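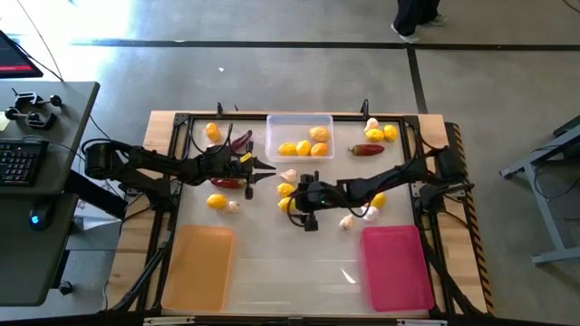
Clunel Produce Swap
Frequently asked questions

Home | How it works | What's in season | FAQ | Find us

Most of these turned up in the inbox. A few were asked in person by people holding a bag of lemons, which is how nearly everybody comes to us.

The basics

What is the swap?

You bring fruit and veg you grew and can't eat. You go home with fruit and veg that someone else grew and couldn't eat. No money changes hands over the produce. It runs every Sunday from 9 am on Owen Street, and it finishes when the good stuff has gone, usually well before the advertised noon.

Do I have to grow things myself?

Ideally. We also accept fruit from your neighbour's tree if your neighbour knows about it. "It was hanging over the footpath" has been offered as a full account of provenance more than once, and we'd like a slightly longer one.

Supermarket produce is a no. Somebody once brought a net of garlic with the price still on it and took home two kilos of figs. We've tightened up since.

What does it cost?

Nothing for swappers. If you've got nothing to bring, there's a gold coin tin, and you're welcome to a modest bag from whatever is left after 11. We haven't defined modest. Please don't make us define modest.

Do I need to book?

No. If you're bringing more than 40 kilos of any one thing, send an email first so we can find somewhere to put it and, if it's zucchini, talk you out of it.

Sorting and containers

What goes in which container?

Citrus goes in the clear tub. Garlic and onions go in the orange tray. Chillies and capsicums go in the pink tray. Everything else goes on the trestles behind, in whatever it came in.

There's no deep colour theory behind this. We bought what the shop in Trorent had on special, and by the second week people had learned it, so there it stays. Any proposal to move the chillies to the orange tray because they're closer in colour will be filed with the others.

Why do I have to tip my bag out first?

So we can see what's in it. Mixed bags go out across the sorting bench and get picked over by type. It looks like a mess while it's happening and it goes much quicker than fishing about in a calico bag, where there is always one soft lemon at the bottom doing its worst.

If you'd like to help your own bag along, the order that works best for us is citrus first, chillies next and garlic last. Lemons roll. Garlic mostly stays where you put it, though the small bulbs are less reliable than they look.

Is a mandarin citrus? Is a tangelo?

Yes and yes. So are limes, cumquats, grapefruit and the large knobbly thing off the tree at your rental that you've never identified. If you peel it and it squirts you in the eye, clear tub.

Persimmons are orange and round and are not citrus. Every autumn somebody is caught out by this, usually one of us.

How full should a container be?

One layer, and a bit of slack. The temptation is to heap it, because a heap looks generous, but the ones underneath get bruised and people go digging for the best one and turn the lot over in the process.
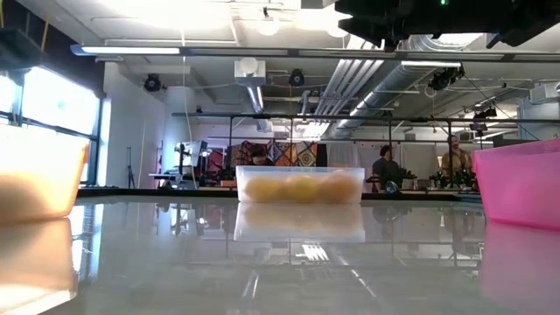
A single row of lemons also tells you at once whether there's a bad one among them. Mould on citrus spreads by contact, and it spreads with some enthusiasm. If you find a fuzzy one, take it out, wipe the spot it was sitting on, and have a look at its nearest neighbours before you relax. When a tub runs low we top it up from the boxes, so there's no need to announce to the queue that the lemons are finished. The lemons are never finished.

Why plastic tubs and not those nice baskets?

We had nice baskets. They were wicker, they photographed beautifully, and you couldn't get squashed fig out of them with anything short of a pressure hose. Plastic gets a rinse, a scrub with dish soap and a dry on the rack. Clear ones have the extra advantage that you can check the bottom of the tub without lifting anything.

Can I buy the same tubs?

People do ask. The clear ones are sold as storage boxes at most discount shops. The trays are just trays. We get nothing out of it either way, and if you're at home with a fruit bowl that works, keep the fruit bowl.

What we take and what we don't

How ripe is too ripe?

If it would survive the trip home in someone else's bag under a jar of passata, it's fine. If you drove here with it on your lap, it's compost.

Wrinkled chillies are welcome. They've lost a bit of water and none of their opinion. Wrinkled capsicums are a harder sell, but there's usually a soup person about, so bring them along and put them to one side of the tray.

Can I bring garlic that has sprouted?

A little green tip is all right and somebody will plant it. If the shoot is longer than the clove, label it "for planting" and leave it on the end trestle. Bulbs should be cured, with dry papery skin and the dirt brushed off. Don't wash them. Washed garlic sulks in storage and then goes soft about a week after it has become someone else's problem.

Do the chillies have to be labelled?

Yes, and the label has to be useful. "Hot" is not useful. "Medium, says my dad" is not useful either, although we kept it on the wall for a while. Write the variety if you know it. If you don't, write "unknown" and let people make their own decisions as adults.

We had a mixed batch last December in which mild frying peppers and something considerably less mild went into the same bag. We heard about it from several households.

Do you take eggs, jam or seedlings?

Seedlings, yes, in pots you don't want back. Jam and eggs, no. The rules on home-made and animal products are longer than we're willing to read before breakfast.

I sprayed my tree. Can I still bring the fruit?

Only if you've waited out the withholding period on the label, and you'll need to tell us what you used. If the label went missing along with the rest of the bottle, leave the fruit at home this time.

Swapping

How do you work out what a fair swap is?

Bag for bag, with a look. We tried a points system in our first season. It allowed 80 points for a kilo of passionfruit and produced arguments of a quality you'd normally have to pay a barrister for. Now you put in a bag and take out a bag, and if you've brought lemons in July you show a bit of restraint around the avocados.

Why are there always so many lemons?

Because every backyard in Clunel has a lemon tree, and they all go off together. By our own tally we moved almost 4000 lemons last season, and we suspect a fair few went through twice.

What am I meant to do with them all?

Juice them and freeze the juice in ice cube trays. Preserve them in salt, which uses a gratifying number at once. Slice and freeze them flat on a tray before bagging them, or you'll end up with one large lemon. For keeping whole, put them in the fridge in a closed container or bag, where they'll last for weeks. On the bench in a bowl they look lovely and go like cricket balls.

And the garlic?

Opposite treatment. Cool, dry, dark, with air moving past it, and not in the fridge unless you want it to sprout. Keep it out of sealed tubs at home. Our orange tray is open and only has to do the job for a morning.

Can I reserve something?

No. Standing over the pink tray with your hand out flat also counts as reserving.

Practical bits

Where do I park?

Along Owen Street or behind the hardware shop. The driveway with the two pot plants belongs to a house. They have been very patient.

Is there a bus?

The Trorent bus stops at the corner, and on Sundays it comes often enough to be useful and rarely enough that you should check first.

What happens to the leftovers?

Anything sound goes to the kitchen at Julance House on Sunday afternoon. Anything past it goes to the chooks and the compost. The zucchini tends to be offered again at the gate as you leave, and you're allowed to say no.

Can I bring my dog?

On a lead, and not beside the low trestle. It knows what it did.

Something I want to know isn't here.

Email us through the Find us page. We answer midweek, in the evening, and faster if the subject line isn't "lemons".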